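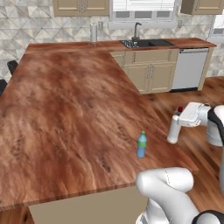 Figure 3.1 A small bottle with a green cap on a kitchen worktop.

Chapter 3: Where Does the Time Go?

I once tried to write down everything I did in a single day. There are 1,440 minutes in a day, and by lunch I'd lost track of nearly 90 of them! I'd made tea, I'd looked for my keys, I'd had a chat on the stairs — and the rest had simply gone.

Historians have the same trouble, only worse. Most people in the past didn't write down their chores, so we have to go hunting for them in shopping bills, letters and court records.

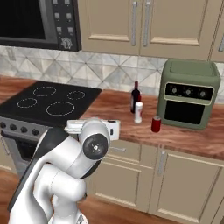
My favourite source is a household book from the village of Brondoven, which we'll read in section 2. It covers one August, and whoever kept it was very cross about the price of soap (you'll see!).

After that we'll move on to the mill town of Femier, where the factory bell told everyone when to get up, eat and go home.

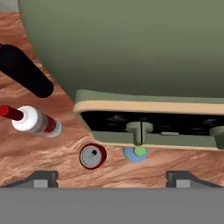
Before you read on, have a go at your own time diary. Pick an ordinary day, rule a page into hours and fill it in as you go. Keep it somewhere safe — you'll need it again at the end of the chapter.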